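Let the club do the dull half

Posted Apr 22, 2019

Every spring our robotics club at Domesside has the same argument. We get one main project for the year, and the question is whether it should be something people will want to watch or something that is hard to do. This year the members voted for wiring, and I have heard enough grumbling from parents and from the other clubs that I want to say in public why I think they voted well.

The project is called Nitilus. The aim is simple to write down. Two arms share a table, and between them they have to pick up a small wire harness, bring it to a circuit board in its housing and push the connector into the right header. A person with a bit of practice can do it without thinking. Our members have been at it for almost 6 months and the arms manage the pick-up more often than they manage the plug.

The complaint I hear most is that this makes a poor show. At last year's open evening the club had a machine that threw foam balls, and there was a queue for it. I understand that. Younger children like things that fly, and a queue is good for recruiting. But the ball thrower was finished within three weeks, and for the rest of the year the members painted it. They learned to paint.

Wires are different. A foam ball is the same shape wherever you grab it. A harness lies how it likes, one branch going one way and one the other, and it moves when you touch it. The members have had to think about where to hold it, how hard, and what the loose end will do while the other end is being lifted. Those are proper questions, and our textbook has no answers at the back for them.
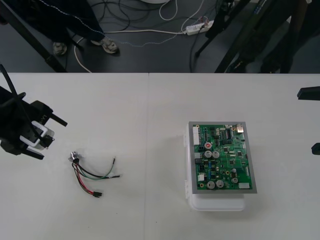

What the timetable should look like

My second point is about time. The Astidik competition, which most clubs in our area build towards, gives points for speed. Ours will not do well on speed. I would still enter, and I would tell the members plainly that we are likely to come near the bottom. A club that only enters what it can win ends up choosing its work from the score sheet.

The members keep a log of every attempt. It stood at 1064 when I last looked, and most of the entries are failures with a line of explanation next to them. "Grabbed both branches." "Connector upside down." "Let go early." I have read a lot of school project reports and few of them contain as much as those lines do.

There is a fair case on the other side. Setting up takes far too long, and the members who don't write code can spend a whole session waiting. That has cost us 2 people this term, both of them keen at the start. I don't have a full answer. Splitting the evening so that one group works at the table while another goes through the log has helped a little. The club at Teoh does it that way and seems to keep its numbers up.

I would also like the school to stop asking for a demonstration every few weeks. Each one means the members drop what they are doing and rehearse the part that already works. One open session at the end of the year would be enough, with visitors free to stand at the table and watch an arm miss a connector a few times — and to ask the members why it missed.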